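We use cookies to remember your settings. Accept | Manage choices

How do people choose a robot arm?

Buying a robot arm is a bit like buying a bicycle. You can't just pick the one you like the look of. It has to be the right size, it has to do the job you want, and you have to be able to pay for it and look after it.

Grown-ups who buy robots start with a plan. The first line of the plan is the job. "We want a robot" is too short. "We want a robot that picks up small wooden blocks and puts them in a box" is much better. Now you know how big the things are, how heavy they are and how far the arm has to stretch.

The distance an arm can stretch is called its reach. A long arm can get to the far side of a table, but it needs more space to swing. A small arm fits in a corner and often costs less. Some people buy one of each.

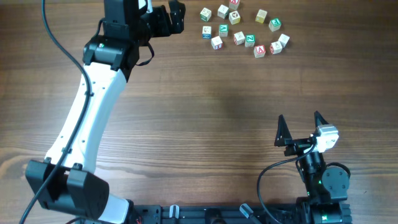 Two robot arms of different sizes, with alphabet blocks on the table.

What goes on the end?

An arm with nothing on the end can't pick anything up. The part that does the holding is called a gripper, and it is often sold separately. Many grippers have two fingers that open and close. Before you buy one, measure the widest thing you want to hold. If the fingers only open as wide as a pencil, they are no good for a block.

The tips matter too. Hard, smooth tips can let things slip. Rubbery ones hold better, but they wear down, so a good plan has money in it for spare tips.

You may also want a camera near the gripper, to look at whatever the fingers are going to pick up. That is another thing to pay for, and it needs a cable.

Making a budget

A budget is a list of what you will spend. Let's make one for a pretend workshop called Cotirero. The workshop doesn't use pounds. It has 1000 tokens for the whole project.

Arm: 600 tokens
Gripper: 150 tokens
Camera: 80 tokens
Cables and screws: 40 tokens
Spare finger tips: 30 tokens

Add those up and you get 900. That leaves 100 tokens. It is tempting to spend them on a fancier arm, but a careful buyer keeps some back. Things break, and sometimes you find you forgot something, such as a table that doesn't wobble.

Practice things go on the list as well. Alphabet blocks are a good choice — they are small, light and cheap, and it doesn't matter much if one gets dropped.
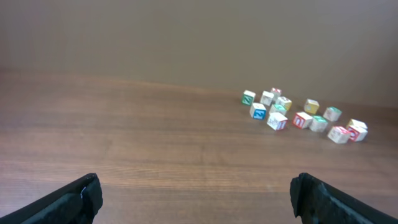

Pui-shan Liao wrote to us to say that her class made a budget like this and forgot about time. They had planned two days for setting up their arm and it took seven, so she thinks every plan should have a line for days as well as money.

We agree, and you can add that line to your own list. Somebody has to bolt the arm down, plug it in and learn how to work it. Then comes the testing. Five tries with the same block is a fair start, but you should also try blocks that are close together, tilted or near a wall.
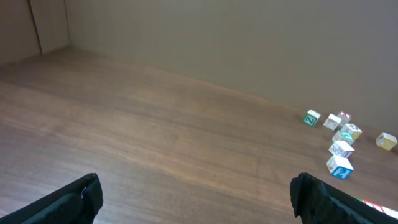 Write down what happens each time. If the arm keeps missing the blocks that are furthest away, you may need to move it closer, and moving it is free. If the gripper can't open wide enough, you may need a different one, and that comes out of the tokens you kept back.

Try it yourself

Choose a job you would like a robot arm to do at home or at school. Write down the job, the biggest thing the arm has to hold and how far it has to reach. Then share out your 1000 tokens, and don't forget the days.

Words to know

Reach: how far an arm can stretch.
Gripper: the part that holds things.
Budget: a list of what you plan to spend.

Written by Despina Triantafyllou

© Ollik 2025 | Contact us | Back to top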